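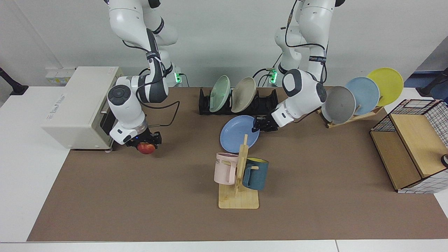

This folder holds the planning notes for the second two-arm kitchen cell at Brusomden. It is meant for whoever places the orders and for whoever sets up the table afterward. Last edited August 4, 2024 by Anel Msimang.

Prices are in dollars, before tax. Quotes older than July have been moved to `old/` and should not be used.

## Files

- `budget.csv`: one row per item, with supplier, unit price, quantity and status
- `props.csv`: the kitchen items that go on the table, with replacements
- `layout.md`: table position, power, arm bases
- `quotes/`: PDFs from Rumine and Potgieter

## What the cell is for

The tasks are small tabletop jobs: moving plates between racks, hanging and unhanging mugs, putting an apple on a plate. The software side is the Disodar project and has its own repository. Software costs are not in this budget.

We are copying the first cell as closely as we can. If an item is no longer sold, write the substitute in the `notes` column and leave the original row in place with status `dropped`.

## Arms and grippers

The arms are being paid for out of the capital line and are already approved. They are listed in `budget.csv` with a price of 0 so that the totals here cover only what we still have to buy. Please don't fill those prices in. It happened once and the sheet went over the limit on paper.

Budget two spare sets of gripper fingers per arm. Fingers wear at the tips, and the lead time from Rumine has been anything from a week to a month and a half. 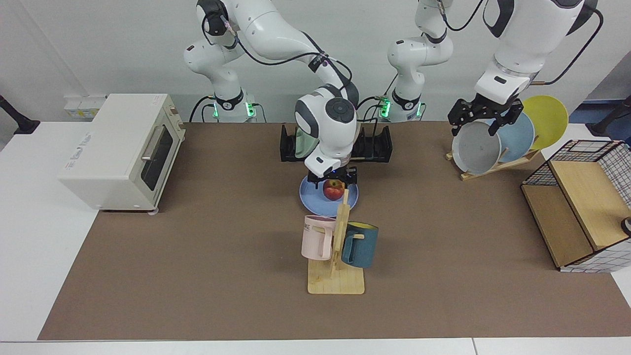

Both arms should be able to reach the middle of the mat. That sets the table size, so settle the table before ordering the mat. Rumine will cut a mat to size, but they don't take cut mats back.

## Remaining budget

| Item | Supplier | Cost |
|---|---|---|
| Table and mounts | Potgieter | 836 |
| Spare fingers | Rumine | 1,000 |
| Mat, cut to size | Rumine | 117 |
| Props, first set and replacements | local shops | about 200 |

The table price includes delivery but not assembly. Potgieter offers assembly as an extra. We turned it down for the first cell and would do so again.

Camera mounts are still open. There is a quote in `quotes/`, but it is for a different clamp from the one we use, so it has been left out of the table until they send a new one.

## Props

Buy props from ordinary stores. Take the list along and check sizes on the spot, mainly the spacing of the rack slots against the plates.

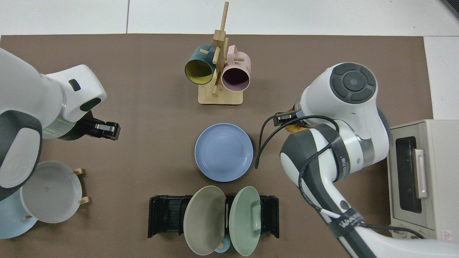
Plates are the item to order with some thought. A single plate won't cover the tasks, and a set in one color makes it hard to write instructions that name a plate. Get several colors, and include a light blue one like the plate lying in the center of the mat, so that task instructions from the first cell can be reused word for word. The same goes for the mugs on the bamboo tree, one dark teal and one pale pink. If the exact shades aren't available, get the nearest and say so in `props.csv`.

Other notes on props:

- Mug tree: square base, pegs short enough that a mug comes off in one pull. Check this in the store with a real mug.
- Plate stand: wood. Buy two.
- Dish rack: black, slotted.
- Toaster oven: cream, the smallest you can find. It is used as an object on the table. Don't pay for extra features.
- Apple: charge fresh fruit to consumables, not to this budget.

## Power

Allow one wall socket for each arm, plus spares for the cameras and the computer. The room for the second cell has fewer sockets on the table side than the first one. The electrician's quote is pending and will be charged to the building, so it doesn't appear in `budget.csv`.

## Order of purchase

1. Table and mounts
2. Mat, once the table has been measured in place
3. Spare fingers
4. Props

Fingers can go in at the same time as the table if the money is released early. Props can wait until the arms are bolted down.

## Status values

`open`, `quoted`, `ordered`, `received`, `dropped`. Use only these. The totals script skips any row with something else in that column and gives no warning.

## Contact

Anel Msimang for the budget and supplier accounts. Corrections to `props.csv` can be made directly.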